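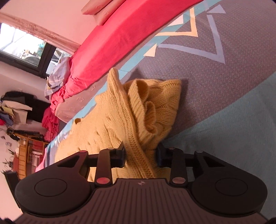
Photo credit: Flidley Knitwear Study

Figure 5. A cable-knit sweater on a patterned duvet.

Chunky knits are a joy to study! A ribbed cuff stretches far more than the cables beside it, so every fold begins with a small decision about where to take hold.
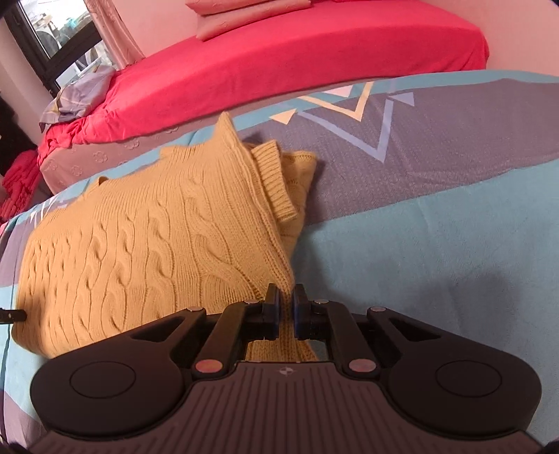

We scored 100 folds on beds in the Celtmont house, and thick cables gave the roundest, liveliest bundles of all.
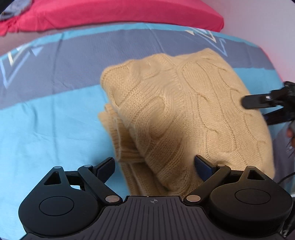

4.2 Sleeves

Tucking a sleeve under the body raised the neatness score by 7 points, a lovely result for so simple a step.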